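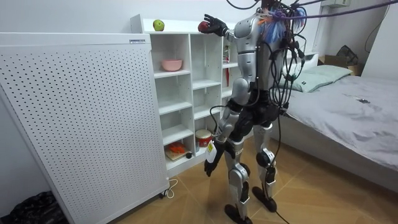
The White Cubby Shelf, Bedroom Side

Green apple up on top at the left, red one held up level with the top, and the pink bowl has found a home in the second row. Most of the squares are still empty and I love it that way, so please don't send me baskets!

Home | Rooms | Galleries | Before You Buy | Contact
Print this page | E-mail this page

Posted 23 March 2024

Welcome back to the small bedroom, everybody. If you followed along with the hallway gallery in the winter you know how this goes: I put things on shelves, I change my mind, I take them off again, and you all write in to tell me the first way was better. (You were right about the coat hooks. I'm over it.)

The shelf is the one thing in this room I didn't agonize over. I wanted something white, open and square, with no doors and no backs to fuss with, and I found it on a rainy drive out to Narkville, at the Trisus outlet behind the garden center. It was marked down to 142 dollars and I talked them into 100 for paying cash and taking it off the floor that same afternoon. Then I got it to the car and remembered how small my car is. It took two trips, one borrowed blanket and a lot of language.

Some notes, for those of you who always ask.

The floor. Light wood parquet, and it came with the place. I've had more than 11 messages telling me to put a rug down and I keep going back and forth. The pattern is so pretty next to the white, and a rug would cover up the best part of the room. Maybe a little one on the far side of the bed, where my feet land in the morning. Maybe.

The top. Fruit only, that's my rule for now. It started as a joke, but a bit of red and green against all that white cheers me up every time I walk past with the laundry.

The pink bowl. Leftmost square, second row. I tried it in the middle and it looked lost. On the end it looks like it was always going to be there.

The bottom corner. A small wooden board with a few orange things on it, down at the very bottom left. My sister-in-law thinks a board belongs in the kitchen. She may have a point, but the wood picks up the color of the floor and I'm keeping it.

The red and white bits. There's a canister down low and something slim up on the right, and I like how they talk to each other across the empty squares. I may move the canister up one row next week. Or not!

Still on the list for March: a lamp for the bed side, a curtain rod that doesn't sag, and paint. I've got two chips from Clandulon taped up by the window, both of them called white, and they look nothing alike after four o'clock. The warmer one is winning.

Next gallery will be the kitchen corner, if I ever finish it.

Print this page | E-mail this page
Back to Galleries | Next: Kitchen Corner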